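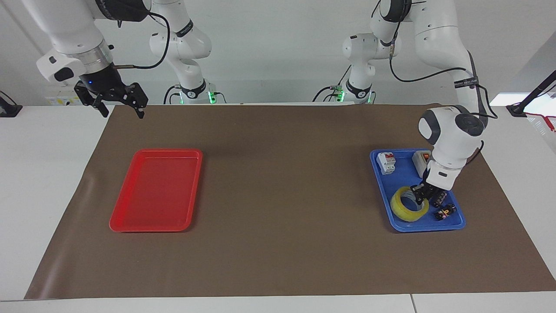
Slept badly again, and by the third cup of coffee I had decided it was the apartment's fault. Urszula came over at 7 to give her opinion on the living room, which she has been saving up since April. She wants dark green on every wall. I want a plain white wall with a big brown mat in front of it, and I'm told this is the taste of a dentist. We looked at paint cards for 60 minutes and agreed on a sandwich.

Pongsak texted that he has 2 leftover cans of something called "Oatmeal Evening" and I can have them if I return his ladder. I had forgotten it was his. It has been holding up my fern for so long that I think of it as furniture. Told him I'd bring it over tomorrow, then watered the fern.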